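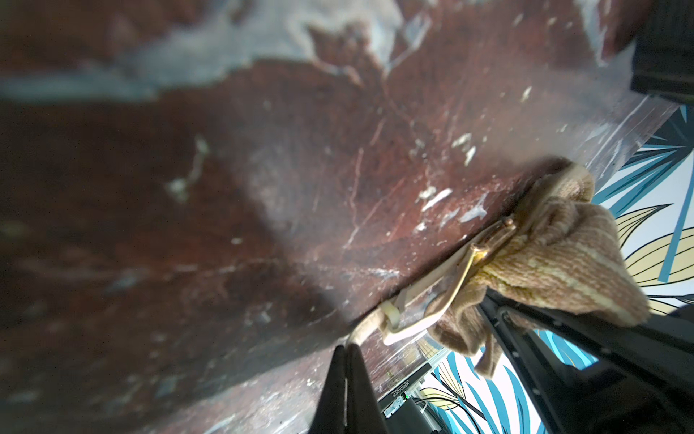

Handout for week 6: Gathering demonstrations on the two-arm cell
Robot Learning in Practice, Prindenlow College
Hanan Dabbas

Welcome back, everybody. Last week we spent the whole session on what a policy does with its examples once it has them, and I promised that this week we would go back a step and look at where the examples come from. I am very fond of this part of the course (you will have guessed that by now), partly for the practical reason that it's where most of the projects I have marked over the years went wrong, usually in the first afternoon and usually without anyone noticing until June.

1. What we mean by an episode

An episode is one attempt at one task, from the moment you start recording to the moment you stop. It holds the camera streams, the joint positions of both arms, the gripper openings and a short sentence saying what the task was. Everything you record goes into the same folder, good or bad, and gets its label afterwards. Please don't delete anything while you're still at the bench! A fumbled pick is worth keeping if it is marked as a fumble, and you are a poor judge of your own work when your shoulders ache.

The set we'll use in the exercises is called Hedegaard, after the street the old lab was on. It has 1,792 episodes in it, of which 175 are marked as failed. You will each be adding to it.

2. Soft things and small things

The first tasks in Hedegaard were all blocks and cups, and a policy trained on those looked wonderful until we gave it a piece of cloth. Cloth never lies the same way twice, and a watch is awkward in its own fashion: part of it is stiff, part of it bends, and the face is smooth enough for a fingertip to skate across. Put the two kinds of thing on the table together and the person driving has to make a great many little decisions about what to grasp, where, and in what order. Those decisions are exactly what we are trying to collect.

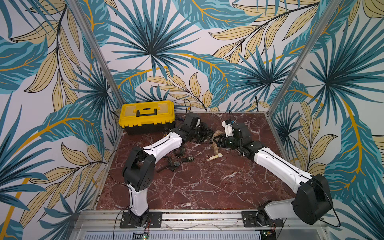

Fig. 1. The two-arm cell, with the right gripper holding a strip of tan fabric and wristwatches on the marble tabletop.

Do spend a minute with the figure before Friday and think about what a learner would have to sort out there. The dark watches are lying on a dark reddish-brown surface full of pale veins, so brightness alone won't find their edges for you. There are pale flecks on the marble too, and the wallpaper is all leaves and stems. I like a busy background for this work. A policy that has only ever seen plain grey card has learnt something about plain grey card, and I'd rather it met a bit of clutter early on.

3. Which camera knows what

We record from a fixed view of the whole cell and from close in at the wrist, and students always ask which one matters more. My answer changes with the task, I'm afraid. The fixed view tells you how the arms stand to each other and which objects are in play. The wrist view gives you the folds of the cloth and the last little stretch before the fingers close, but it loses the rest of the table, and parts of it may be soft or blurred depending on how near things are. When you label, keep both open side by side. If the wrist view makes you think a grasp was good and the fixed view makes you doubt it, write "unsure" and move on to the next one.

4. Driving well

Some habits that came out of the summer workshop in Basel, and which I have been nagging people about ever since:

Move at a pace you could keep up for an hour. Bursts of speed with long pauses in between teach the policy to pause.

Decide what you are going to do before you press record. Hesitation is data as well, whether you want it or not.

Change the starting layout every time, and by more than feels necessary. Turn a watch over, bunch the cloth up differently, swap sides.

Let one arm wait properly while the other works. Two grippers close together in the middle of the table is the commonest way to get a knock.

Stop after 34 episodes and have a cup of tea, even if it's going beautifully.

5. Writing the task sentence

Keep it short and name the objects as a visitor would. "Pick up the tan cloth with the right arm" is fine. "Do the cloth one again" is not, though I have found it in the set more than once and I have a fair idea who wrote it. Fusura, our labelling tool, will take up to 300 characters, but if you are anywhere near that you are describing two tasks and should split them.

6. For Friday

Read sections 2 and 3 again, then pick any ten episodes from Hedegaard and label them without looking at the existing labels. Compare afterwards and bring me the ones where you disagree. Bring a pencil, too, as we'll be sketching starting layouts on paper before anyone goes near the arms.

Slots on the cell are on the sheet by the door, mornings only.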